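Cómo doblar y apilar la ropa sobre la cama

Guía práctica para residentes
Residencia Dastance – Servicio de Vida Cotidiana
Elaboración: Afaf Khalaf. Revisión: Muthu Arumugam.

La presente guía describe el procedimiento recomendado para doblar la ropa limpia en los dormitorios que no disponen de mesa auxiliar. Se dirige a las personas que se incorporan a la residencia y a quienes comparten habitación. El método puede aplicarse individualmente o por parejas.

Antes de empezar

La cama debe estar hecha y la colcha bien estirada, con las almohadas en la cabecera. Se retirarán de la superficie los libros, cargadores y demás objetos ajenos a la tarea. La ropa ha de estar completamente seca; las prendas que conserven humedad volverán al tendedero del patio y se doblarán otro día.

Conviene separar primero las prendas grandes (sudaderas, pantalones, toallas) de las pequeñas. Se comienza siempre por las grandes, que ocupan más espacio mientras se extienden.

Procedimiento para una sudadera

Extienda la prenda en el centro de la cama, con los hombros a la misma altura. Alise las arrugas desde el cuello hacia el bajo. Si una parte cuelga por el lateral, desplácela hacia el interior antes de hacer el primer pliegue. 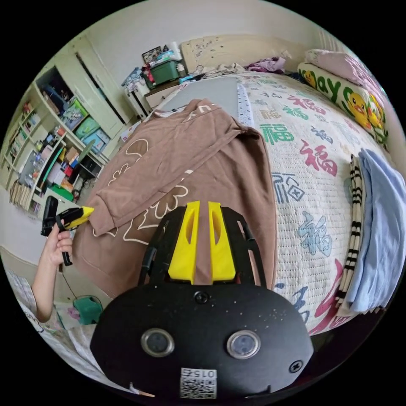

Doble una manga hacia dentro, en paralelo al costado, y repita la operación con la otra. A continuación, lleve cada lateral hacia el centro hasta obtener un rectángulo. Por último, doble desde el bajo hacia el cuello en 2 pliegues iguales. Las sudaderas con capucha requieren un paso previo: la capucha se baja sobre la espalda y se aplana con la palma de la mano.

En las prendas estampadas se recomienda doblar con el dibujo hacia abajo. Una vez terminado el último pliegue, el motivo queda a la vista y la prenda se identifica con facilidad en el armario.

Formación de las pilas

Las prendas dobladas se colocan junto al borde de la cama, con el canto redondeado hacia fuera. Cada pila tendrá un máximo de 6 prendas – las más pesadas en la base – y no deberá apoyarse en las almohadas. Cuando dos personas trabajen a la vez, cada una se situará donde pueda alcanzar las prendas sin arrodillarse sobre la colcha.
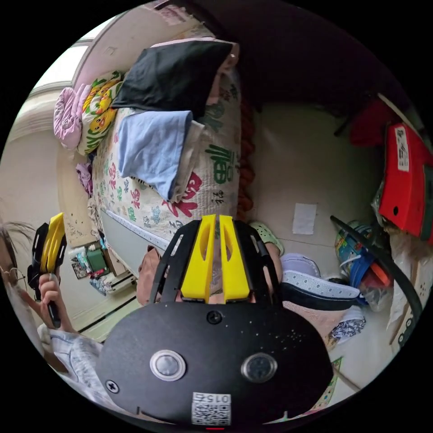
Traslade las pilas al armario de una en una, sujetándolas por debajo con ambas manos. Los calcetines y la ropa interior se guardan en el cajón superior y no se apilan.

Mantas y ropa de cama

Las mantas se doblan por la mitad a lo largo y después en tres partes. Pueden permanecer en la cabecera o a los pies, según la preferencia de cada residente. La ropa de cama de reposición se solicita a Hiyori Ueda, en el almacén de la planta baja, los miércoles por la tarde.

Las dudas sobre este procedimiento se atienden en la extensión 295.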